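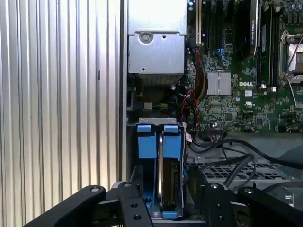
Plodano文库七月推出科幻短篇合集《慢船邮局》
十五个故事,同一条航线,一封迟到了很久的信

(新闻稿,可即时发布)

Plodano文库很高兴地告诉各位读者、书店同行和媒体朋友,我们筹备了许久的科幻短篇合集《慢船邮局》将在七月与大家见面。全书242页,收录15篇彼此独立、又共用同一个世界的短篇小说,平装本与电子书同步上市,另有300册编号布面本,由Vasconcelos印制工坊承印,在Haveo书店独家发售。

说“筹备了许久”,一点也没有夸张。这本书最早只是编辑部茶水间里的一个闲聊话题:如果人类真的住到了很远的地方,飞船再快也快不过光,那么寄一封信要多久?寄信的人会写些什么?收信的人拆开信封的时候,又该拿什么样的心情去读那些早就过了时的问候?当时大家你一言我一语,茶都凉了还没有散。后来有一位同事把这些问题打成一页纸,贴在冰箱门上,再后来就有了征稿启事,有了堆满两张桌子的来稿,有了今天这本书。

故事发生在哪里

《慢船邮局》里的所有故事,都发生在一条名叫Zulov的航线上。航线的一头是拥挤而热闹的内环城市,另一头是一串散落在暗处的小型居住地,有的靠采冰为生,有的种蘑菇和矮脚小麦,有的连住在那里的人也说不清当初为什么要搬过去。把这两头连起来的,是一支又老又慢的邮船队。

邮船慢得出了名。船上没有什么了不得的引擎,也没有会替人拿主意的超级电脑,船员们轮流醒来值班,轮流睡下,醒着的人要给发芽的土豆浇水,给漏风的舱门补胶,还要把乘客区那台总是走调的自动钢琴搬来搬去,好让它离暖气管远一点。一趟单程走下来,寄信时刚学会走路的孩子,可能已经有了自己的孩子。信却还是那一封信,封口上的指印也还是那一个指印。

征稿的时候,我们给作者们的规矩很少。航线要叫同一个名字,邮船不能突然变快,每个故事里至少要有一封信,写给谁都行,寄没寄到也都行。除此之外,想写喜剧就写喜剧,想写鬼故事就写鬼故事,想把整篇小说写成一张包裹清单,我们也欢迎。后来还真有人交来了一张包裹清单,编辑部传阅的时候,有两位同事先后躲到走廊里去擦眼镜。那一篇现在排在全书的倒数第二篇,篇名叫《内有易碎品》。

几篇作品先睹为快

我们知道,介绍短篇集是一件两难的事,说得太少,读者不知道值不值得掏钱,说得太多,又把人家拆信的乐趣给拆掉了。下面挑几篇稍微聊一聊,尽量只说到信封,不说到信纸。

开卷的《签收人不详》写一位刚上船的年轻分拣员。她在货舱最里面的架子上发现了一只邮袋,里面的信件全都寄往同一个居住地,而那个居住地在任何一份航图上都找不到。老船员劝她别管,说每条船上都有这样一只袋子,就像每户人家都有一个打不开的抽屉。她当然还是管了。这一篇的节奏很从容,前半段几乎全在写分拣信件的手艺,怎样凭信封的厚薄猜里面有没有照片,怎样在低重力下盖邮戳才不会盖歪,读着读着,人就跟着她一起住进了货舱里。

《蘑菇季的天气预报》要轻快得多。一个种蘑菇的小居住地,因为一封来自内环城市的广告信而闹翻了天。信里说,恭喜您获得免费的海滨度假名额,请在三十日内回复。等信送到的时候,那家旅行公司还在不在都很难说。可是居民们认认真真地开了会,讨论该派谁去,该穿什么去,“海滨”又究竟是个什么样的地方。作者把大家对海的想象写得热气腾腾,有人坚持认为海是一种很大的汤。编辑部里最严肃的一位同事校对这一篇的时候,笑声隔着一道门都听得见。

《替我向钢琴问好》的主角就是前面提到的那台自动钢琴。小说由五位船员在不同年代写给钢琴修理师的信组成,修理师从头到尾没有露过面,回信也一封都没有收录,读者只能从船员们的语气里去猜他说过些什么。最早的来信彬彬有礼,中间的来信怨气冲天,后来的来信越写越长,渐渐地就不谈钢琴了。

喜欢悬疑的读者,可以先翻到《第二份手抄本》。邮船上出现了两封一模一样的遗嘱,笔迹相同,日期相同,连咖啡渍的位置都相同,继承人却是两个从未谋面的人。船长必须在靠港之前决定交出哪一封。这是全书里最长的一篇,也是来回修改次数最多的一篇,作者前前后后换过好几个结尾,直到交付印厂前,我们还在为其中一句对白该不该留争论不休。最后留下了,等您读到的时候,大概能猜出是哪一句。

还有一篇叫《给母亲的航速表》,我们私心很喜欢。一个在船上出生、在船上长大的孩子,想给留在陆地上的祖母解释“快”和“慢”是怎么一回事,于是画了一张又一张表格。小说里没有爆炸,没有追逐,也没有外星来客,只有一个孩子在努力把自己的日子换算成另一个人的日子。试读会上有位带着女儿来的父亲告诉我们,他们回家以后照着书里的办法,也给远方的外婆画了一张表。

当然,外星来客也是有的。《请勿投递活物》会满足这方面的读者,而且满足得相当彻底,胆子小的朋友建议白天读。

关于这样一个题目

常常有书店的朋友问我们,现在的科幻小说动不动就是一眨眼穿过半个宇宙,你们怎么偏要做一本慢吞吞的书?我们的想法其实很朴素。编辑部的人都爱看飞船一眨眼穿过半个宇宙,书架上这样的小说摆得满满当当,往后也会继续出。只是读得多了,难免好奇那些没赶上快船的人在过什么样的日子。他们也要吃饭、吵架、攒钱、想家,也要在睡前想一想明天该给谁写信。

来稿给了我们许多意料之外的惊喜。有的作者从前只写历史小说,对马匹和驿站的了解让他笔下的邮船平白多了一股草料味。有的作者是第一次投稿,稿子写在带横格的练习本上,边上还有小孩子画的火箭,我们征得同意以后,把其中一枚火箭用作了章节之间的分隔小图。有的作者白天在医院里值班,稿子总是在凌晨发来,邮件末尾永远写着一句“不急,慢慢看”。这句话后来被美术编辑拿去,印在了书签上。

也要谢谢那些没有入选的作者。短篇集的篇幅终究有限,有好几篇作品写得很好,只是和别的篇目在情节上撞了车,我们取舍的时候非常为难。编辑部给每一位投稿人都写了回信,回得慢了一些,在这里一并赔个不是。其中几篇将在文库的会员通讯上陆续刊出,请大家留意。

书的样子

平装本的开本比我们以往的科幻书系略小一圈,为的是方便放进外套口袋,通勤路上一只手也能拿得住。正文字号倒是放大了一点点,行距也松了一些,这是听取老读者意见之后的改动。过去几年里,我们收到过不少来信,措辞都很客气,意思也都很明白:故事很好,就是看得眼睛累。这一回,希望能让大家看得舒服一些。

封面用了信封牛皮纸的颜色,书名像邮戳一样斜斜地盖在右上角。美术编辑为了这枚邮戳,用橡皮刻了一枚真的印章,在不同的纸上盖了整整一个下午,最后选中的是其中一枚略微糊掉的。书脊上印着航线的简图,从内环城市一直画到最远的居住地。细心的读者对照着目录去看,会发现每个故事都能在图上找到自己的位置,只有一篇例外,至于是哪一篇,卖个关子。

300册编号布面本由Vasconcelos印制工坊制作。工坊与我们合作多年,师傅们的手艺和脾气我们都很熟悉,凡是他们觉得不够好的活儿,催也催不走。布面本采用锁线装订,书口不刷色,封底内侧粘有一只小信封,里面是一封只在布面本里才有的信。写信人是书中的一个人物,收信人是您。信的内容和正文互相呼应,但不读它也完全不影响理解故事,买平装本的朋友尽可以放心,没有哪个谜底是被我们锁在贵的那一版里的。

布面本的编号随机发出,不接受指定号码,还请见谅。以前做过一次可以挑号的版本,结果为了几个吉利数字,客服同事接电话接到嗓子沙哑,我们实在不忍心再来一次了。

首发活动

《慢船邮局》的首发活动定在七月的一个星期三傍晚,地点是Haveo书店二楼的阅读厅,具体日期会在书店门口的告示板和文库的会员通讯上公布。入场免费,座位不多,请提前到书店柜台登记。

当晚的安排不算复杂。几位作者会各自朗读一小段作品,每段都不长,读完就聊,聊完再读下一段。中场休息的时候有热茶和蘑菇馅的小点心,点心方子来自《蘑菇季的天气预报》的作者,据说在家里试做了很多回,家人已经不大愿意再吃了。下半场是读者提问,话题不限于这本书,您要是想聊聊自己喜欢的飞船,或者想替哪一位老科幻小说里的配角抱不平,都非常欢迎。

会场里还会设一张写信的长桌,备有信纸、信封和笔。您可以给任何人写一封信,写好封好,投进桌上的邮筒里。我们会把这些信妥善保存,五年之后再按信封上的地址寄出去。搬家是常有的事,所以信封背面留了一栏,可以填一位您觉得不太会搬家的亲友的地址。信的内容我们绝不拆看,邮资也由文库来付。暂时不能到场的读者,可以把封好的信寄到Haveo书店,注明“慢船”二字,书店的同事会替您投进去。

带孩子来的家长请注意,《请勿投递活物》的朗读会放在最后,开始之前主持人会提醒一声,届时小朋友们可以到一楼的童书区去,那边有人陪着折纸飞船。

给书店同行

愿意陈列《慢船邮局》的书店,可以向文库发行部索取一套店内材料,包括一张航线海报、一沓书签和一只可以自己拼装的纸板小邮筒。邮筒的拼装说明写得有点啰唆,请跟着图走,不必理会文字。首批进货满5册的书店,我们另外附赠一本试读样书,供店员传阅,也欢迎留在柜台上给客人翻看。翻旧了没有关系,翻旧了我们反而高兴。

过去常有同行反映,短篇集在书架上不好归类,放在科幻那一格,喜欢文学的读者走不到那里去,放在文学那一格,喜欢科幻的读者又会皱眉头。我们没有什么好办法,只能老老实实地建议两边都放一本。如果书架实在紧张,那就放在离门口近的地方,等车的人也许会顺手拿起来看两页。

给读书会

考虑到有些读书会习惯一个月读一本,而短篇集一晚上又聊不完,我们为《慢船邮局》准备了一份分次阅读的建议,把篇目按照情绪的轻重搭配好,重的后面跟一篇轻的。建议里还附了一些可以用来开场的问题,比如您收到过的最迟的一封信是什么,您有没有写好了却一直没有寄出去的信。这些问题没有标准的谈法,跳过去也行。需要的读书会可以向会员服务处索取纸质版,随时都有。

有几家读书会在试读阶段就已经热心参与了进来,他们指出的错误,小到错别字,大到某艘邮船在前一篇里已经退役、后一篇里却又神气活现地出了港,我们都一一改正。退役的那艘船现在已经彻底退役了。倘若印出来的书里还有漏网之鱼,欢迎来信指正,再版时一定订正。

关于Plodano文库

Plodano文库是一家专注于幻想与科幻文学的独立出版机构,出版长篇小说、短篇合集和少量评论随笔。编辑部的规模很小,人手少,猫倒是有一只。我们偏爱那些把遥远的地方写得有烟火气的作品,也乐于读到第一次动笔的人写来的稿子。来稿常年接受,审读需要一些时间,请多给我们一点耐心。

关于Haveo书店

Haveo书店是一家两层楼的独立书店,一楼售卖新书与童书,二楼设有阅读厅,常年举办朗读会与读者聚会。书店的幻想文学书架由店员们轮流照看,每张推荐卡片都是手写的,字有好有坏,意见有时候互相打架。

媒体联络

需要试读样书、封面图档、作者访谈或节选授权的媒体朋友,请与Plodano文库宣传部联系,来信请注明所属媒体、所需材料以及截稿时间。节选刊载目前开放《签收人不详》的开头部分与《蘑菇季的天气预报》全文,其余篇目请另行商议。希望采访作者的朋友,请尽量提前告知,有几位作者白天另有工作,电话往往要到晚上才方便接听。布面本因数量有限,不作样书寄送,但文库办公室里留有一册,欢迎约好时间过来翻看,茶水管够。

(新闻稿完)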